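Notes on the Care of Printed Household Textiles

May 2019

This blog has received a number of questions concerning the washing and storage of printed tablecloths, and the present post sets out the practice followed in this household. It replaces the shorter entry published last September, which dealt only with napkins.

The collection now stands at 19 cloths. The majority are cotton. Two are linen, bought from the Wanine mill shop before it closed, and one is a heavy polyester piece that was a wedding gift. All of them are in regular use. Readers who keep textiles purely for display will have different requirements and should consult a conservator.

Washing

New cloths are washed alone in cold water. A white handkerchief is placed in the drum with them. Where the handkerchief comes out tinted, the cloth is washed alone a second time. Red and navy prints from Fukar have needed this treatment in every case, and one needed it four times.

The spin speed is kept at 900 or below. Higher speeds set creases along the fold lines that ironing does not fully remove. Liquid detergent is preferred, as powder has left pale marks on dark grounds. Fabric softener is not used. It reduces the absorbency of cotton, and a tablecloth that does not absorb spilled tea is of limited value.

Stains

Candle wax is left to harden, lifted with a blunt knife, and pressed between sheets of brown paper. Turmeric should be treated on the same day. My aunt, Precious Mofokeng, recommends sunlight for turmeric, and her method has succeeded on three occasions and failed on one. The failure concerned a Buthelezi print with a yellow border, so the result is difficult to judge.

Large designs

Cloths that reproduce a painting present a separate difficulty. The design runs in one direction, the colors are numerous, and fading in one area is noticed at once. Sunflower paintings are a popular choice for such cloths.
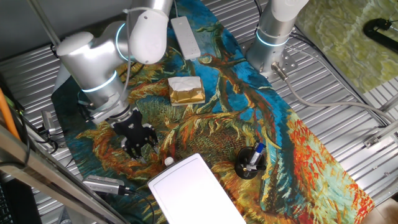
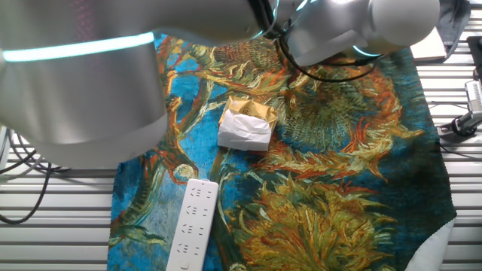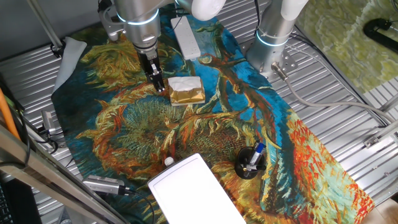 Storage is the remaining matter. Folding a large print along the same lines each time will eventually produce a worn cross at the center. Cloths in this household are rolled on cardboard tubes obtained from the Otia fabric counter, with the printed side outward, and covered with an old pillowcase. Plastic bags are avoided. The tubes measure 85 centimeters, so wider cloths are folded once lengthwise before rolling, and the fold is moved a little to one side each time.

Lavender sachets are placed on the shelf and should not touch the fabric. A sachet left against the linen over one winter produced a brown spot that remains visible.

Questions about lace and crocheted edgings will be answered in a later post, once the two pieces now soaking have dried.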